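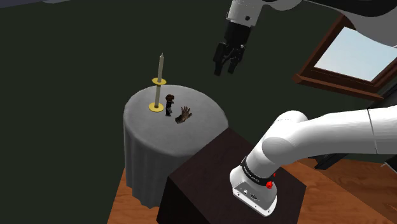 图1 圆桌场景（仿真渲染）。桌上烛台、小人偶、手掌模型，夹爪悬在上方。

进展报告：桌面易碎物抓取，第二阶段
报送：Noemí Nava（Veko 项目资助办）
撰写：Kuo-hua Man
最后更新：2018年3月7日

Noemí 你好，时间紧，先把要紧的写在前面，格式回头再补。

一句话：仿真这边进度正常，真机停了。停机原因是速度限制没有加载，机械臂按默认上限跑了一段，撞翻了桌上的烛台。没有人受伤。机械臂外观没事，腕部力矩传感器零点偏了，要重新标定。

事情经过

当时在 Brallbridge 的实验间跑真机复现，任务和仿真里的圆桌场景一样：从烛台旁边把人偶夹起来，放到手掌模型的掌心里，不能碰烛台。Tayla Stubbs 在操作，Funmilayo Briggs 在旁边拿着急停。前面的空跑都正常，换上实物以后，机械臂从等待位下来的速度明显不对，Funmilayo 马上按了急停。按得不慢，但是夹爪侧面已经扫到烛台，烛台倒了，陶瓷底座磕掉一块。蜡烛没有点（一直规定不点火，这条以后也不改）。

人都站在隔离线外面。事后量过，手臂停下来的位置离隔离线还有余量，不过这个余量比我们风险评估里写的要小，所以评估表也得改。

原因

查了日志，基本清楚了。

安全参数（关节速度、工具端速度、禁入区域）原来放在 Candadville 那边的服务器上，启动的时候由脚本去取。服务器搬过一次目录，旧地址失效，脚本拿回来的是 404。脚本没有报错退出，只写了一行警告，然后用控制器出厂默认值接着往下走。警告混在一大堆启动信息里，没人看见。

空跑为什么正常：空跑用的是本地缓存的旧参数。换实物的时候重启了控制程序，缓存清掉，问题才露出来。

仿真为什么没发现：仿真的限速写死在场景文件里，跟真机不是一个来源。也就是说仿真里怎么跑都是安全的，测不出这个毛病。这是我们设计上的漏洞，责任在我，评审的时候 Amerley Aidoo 提过一次要统一来源，我当时排到后面去了。

已经做的

- 真机断电挂牌，钥匙在 Amerley 手里，没有她签字不上电。
- 启动脚本改掉了，取不到参数、参数不全、校验不过，一律退出，不许用默认值。
- 安全参数改成随代码一起发布，放在本地，不再联网取。
- 仿真和真机现在读同一份文件。改完以后场景里故意把文件删掉试了，程序拒绝启动，符合预期。
- 内部事故记录已交，编号后补。

还没做完的

腕部标定。要等 Hong 的工程师过来，我们自己没有工装。对方口头说可以排，时间没定，我这两天再崔一下。

隔离线往外挪。地面胶带要重贴，控制台也得跟着挪，线不够长，在等延长线。

第二道限速。现在想的是再加一层独立的监控，不经过主程序，超速直接切断。Funmilayo 在写方案，硬件选型还没定。这一项原预算里没有，见下面。

仿真进展

真机停了，人都转到仿真这边来，所以仿真反而比计划快一点。圆桌场景已经跑完约 2000 次抓取，都是改完参数来源之后的结果，之前的数据不算。

主要的失败还是老样子：

夹人偶的时候，手指张得太开会蹭到烛台中间那个圆盘。圆盘的高度刚好碍事，从正上方下去最容易出问题，从手掌模型那一侧斜着进好很多，但是斜着进又要绕开手指，手掌模型的手指是张开的，路径规划有时候找不到解。找不到解的时候现在是停在原地等，以前会硬走。

放置也有问题。掌心不平，人偶放上去会歪，歪了程序还判成功。判定条件 Tayla 正在改，加了倾角。改完以后成功率肯定会往下掉，先跟你打个招乎，下次报告里的数字低了不是退步。

桌布。仿真里的桌布是硬的，真实的布会被夹爪带起来，这个差别还没处理。真机复工以前至少要把“夹爪离桌面最低高度”这条加进去，不然有可能把整块布连东西一起拽走。

故障注入

这是原计划里没有、事故之后新加的。做法是在仿真里故意制造毛病，看系统停不停：参数文件丢失、参数写错单位、急停信号延迟、相机断流、关节编码器跳变，一共 5 类。前面 3 类测完了，都能停下来。相机断流这一类有问题，画面断了之后程序还拿最后一帧接着规划，动作不快，也没超速，但它是在瞎走。已经按严重问题登记，修好以前不申请复工。编码器跳变还没开始测。

对计划和经费的影响

真机验收要往后推，原定的时间赶不上了，我们建议改到七月。仿真部分的交付不变。

经费：标定费和烛台不用另外申请，从维修那一栏出。独立监控要加钱，等 Funmilayo 的选型出来我单独发一页说明给你，数目现在不敢写。差旅那一栏有结余，如果你们允许挪用，麻烦先给个口头意见，我们好下单。

需要你这边定的

验收延期是否同意，要不要走正式变更。
差旅结余能不能转设备。
复工前你们是否要派人来现场看。要来的话请提前说，Brallbridge 进门要登记。

复工条件我们自己定的是：标定完成，故障注入全部通过，隔离线重贴并由 Amerley 验过，操作人员重新培训。缺一条都不上电。如果你们有额外要求请直接加在后面。

附件：启动日志节选、事故记录、修改后的风险评估（草稿，第二页表格还没填完，先别转发）。

Kuo-hua Man

站内搜索 请输入关键词 搜索
本网站使用 Cookie 以改善浏览体验。继续浏览即表示您同意我们使用 Cookie。 接受 了解更多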